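Clutumton Playhouse Members' Forum
Board: Season Discussion
Topic: Closing weeks of "The Jollham Letters" - views on the studio transfer

Posted by StallsRowG
Members are advised that the season of The Jollham Letters finishes at the end of August and that the remaining matinees are selling steadily. I attended the 2 pm performance and wish to record my view that the transfer from the main stage to the Somboon Studio has improved the play considerably. In the larger house, with its 712 seats, the second act monologue was delivered outward, as a speech. In the studio it is addressed to a single listener seated at the kitchen table, and the audience is permitted to overhear it. The lighting has been reduced accordingly. I would be interested to learn whether other subscribers hold a similar opinion.

Posted by Prompt_Corner
I hold the opposite opinion. The play was written for distance. The daughter reads aloud letters which she has no right to have opened, and the discomfort of the act depends upon our seeing the whole household at once, including the father upstairs. The studio has no upper level. The father is now represented by a voice from a loudspeaker, and the voice is too loud.

Posted by StallsRowG
The point about the loudspeaker is accepted. I was seated on the far side and did not find it excessive, although I understand that patrons near the entrance have raised it with front of house.

Posted by quavers_and_crotchets
May I direct attention to the music, which has not been mentioned? The main stage production used a live trio. The transfer uses a recording, and the programme does not say so. Subscribers who paid the same price for both venues are entitled to be told. The cello line under the final letter was, in my judgement, the finest thing in the original staging, and in recorded form it loses its colour entirely.

Posted by Moderator_Juvard
The following items are posted for the information of members. Tickets and seating enquiries should be directed to the box office and will not be answered on this board.

1. Subscribers may exchange a main stage ticket for a studio ticket up to 24 hours before the performance. No fee applies.

2. The Juvard Room is open to members before each evening performance and at interval. Programmes may be collected there on presentation of a membership card.
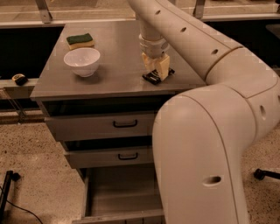 3. Latecomers to the studio will be admitted at the end of the first scene only. There is no readmission during the second act.

4. Discussion of the ending should be confined to the separate topic established for that purpose.

Posted by Prompt_Corner
With respect to item 3, the end of the first scene falls 30 minutes into the performance. On the main stage, latecomers were admitted to the rear stalls after the prologue. Has any consideration been given to those who travel in from the regional line?

Posted by Moderator_Juvard
The matter has been referred to the house manager. The studio has one public entrance, and it opens directly onto the playing area. The present arrangement will remain in place for the balance of the season.

Posted by upper_circle_regular
I have now seen the production in both venues and find myself between the positions stated above. The daughter's performance is markedly better in the studio. The actor has abandoned the large gestures of the opening fortnight, and the long pause before the third letter is now held with complete confidence. I also noticed a good deal of humour in the first act that had previously passed me by, particularly in the exchange concerning the piano tuner.

The costumes are a different matter. The grey travelling coat was built to be read from the dress circle, and at close quarters the stitching and the painted shadows on the hem are plainly visible. I should have preferred a simpler garment. The same applies to the wig in the final scene.

Prompt_Corner is correct, however, that the household is diminished. When the father came down the staircase on the main stage, the temperature of the evening changed. A voice cannot accomplish this, whatever its volume.

Posted by quavers_and_crotchets
I concur in relation to the coat. I do not concur in relation to the pause, which on the evening I attended was long enough for several patrons to begin applauding.

Posted by StallsRowG
I regard premature applause as a failing of the audience, and I would not wish to see the pause shortened on that account. The text supports it. The published edition carries a stage direction of three words at that point, and the main stage production disregarded it.

Posted by Prompt_Corner
The published edition also carries a stage direction requiring a staircase.

Posted by upper_circle_regular
That is a fair observation. I would add only that the play was first given in a church hall in Jollham, where I very much doubt there was a staircase of any kind. The author appears to have written the direction in for later productions.
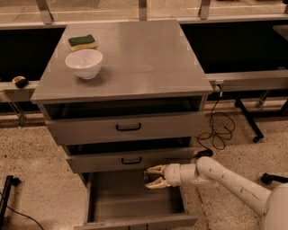 Bowl and sponge on the cabinet top, drawers open.

Posted by StallsRowG
I was not aware of the Jollham performance and would be grateful for a reference, should one be available. It bears directly upon the question of whether the studio staging is a reduction or a return to the original form.

Posted by upper_circle_regular
The introduction to the second printing refers to it. The members' library holds a copy, although it was out on loan when I last enquired.

Posted by quavers_and_crotchets
For completeness, I have received a reply from the box office regarding the trio. The players were engaged for the main stage dates only, and a slip noting the recorded music will be inserted in the remaining programmes. I consider this satisfactory as to disclosure. My opinion of the recording is unchanged.

Posted by Prompt_Corner
I have exchanged my ticket and will attend the studio for a second time before the season closes, seated as far as possible from the loudspeaker. I shall report to this board on the pause.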